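The Clokstead Letter, fall mailing

Why we still write to each other

Oct 31, 2023

Dear friends near and far,

I had planned to get this to you before the leaves came down, and as I look out the window I see that the leaves have won. Please forgive me. The mail has been heavy, which is a lovely thing to be able to say in this day and age, and I kept putting off my own writing so I could finish sorting everybody else's.

Our exchange passed 1,063 letters this fall (that's counting from the very first one, which Heloísa Furtado wrote to a retired bus driver in Laxdal and then worried over for a week before she mailed it). He wrote back, of course, four pages on both sides, mostly on the subject of tomatoes. They've been writing ever since, and I'm told the tomatoes still come up.

Several of you who joined in May have asked me the same question, so let me try to answer it properly. You've sent your hello letter, you've gotten a nice hello letter back, and now you're sitting there with a fresh sheet of paper and no idea what to say. I know that feeling so well! The first letter is easy. You say where you live and what you used to do and whether you have a cat. The second letter is the hard one, and I think more pen friendships fade out right there than anywhere else.

What has helped me is to quit trying to tell the news. My weeks don't have much news in them, and when I try to report on them I end up with a list of errands. So I pick one small thing and stay with it for a whole page. Last month I wrote to my friend in Jesteo about the drawer in my kitchen that sticks, and how my mother's kitchen had a drawer that stuck the same way, and what she used to say to it when she thought we kids were outside. I got back the best letter I've had in years, all about her father's garage and a coffee can of screws he never would let anyone sort.

Answer what they asked you, too. It sounds so simple, but I've been guilty of skipping it myself. Keep their letter beside you while you write and go down it slowly. If your friend mentioned a sore knee or a granddaughter's recital, ask after it. Mail is slow, so by the time your question gets there the knee may be fine and the recital long over, but people do like to be remembered, even three weeks behind schedule.

A few of you are worried about your handwriting. Please don't be. I've seen every kind there is, from schoolteacher cursive to something I can only compare to a seismograph, and I have yet to hear from a member who wanted a different friend on account of penmanship. If your hands bother you, type it and sign your name at the bottom, or ask somebody at home to write while you talk. One of our Laxdal members does it that way with her nephew, and he has started slipping in his own remarks between parentheses, which has made the letters a good deal livelier.

Spelling is the same. Let it go by.

As for how long to wait, I'd say write back when you have an hour and the wish to. Some of our pairs go back and forth every week and some manage it 3 times a year, and both kinds seem perfectly happy. If you've let a letter sit so long that you feel bad about it, leave out the big apology. I used to spend half a page on mine, and then my friend would spend half a page telling me it was fine, and there went a whole page between us. One line is plenty, and then get on to the good part.

Now for some housekeeping. We have 9 people waiting to be matched, most of them over in Wunetti, and I would dearly love to have them all settled before the holidays. If you think you have room for a second correspondent, drop me a note with a few lines on what you like to talk about. Gardeners are in demand, as are people who read mysteries, and there is one gentleman who would like to discuss railroads and has been very patient.

The holiday card packets are ready as well. Each one has cards, plain envelopes and a sheet of address labels, and we've made up 100 of them, so there should be one for everybody who wants it. Just write "packet" on the outside of your next envelope to the desk and I'll send it along.

My own pile is calling me. There's a letter from Jesteo on top of it that I've been saving since this morning.

Write soon,
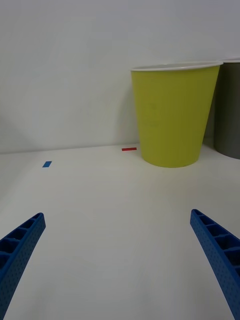 Marlene Pacheco
Letter Desk Editor, The Clokstead Letter

Marlene matches new members and puts together our seasonal mailings. She has been writing to the same friend in Jesteo since the exchange began, and she reads everything that comes to the desk, usually more than once. Notes for the next mailing can be sent to her in care of the Letter Desk.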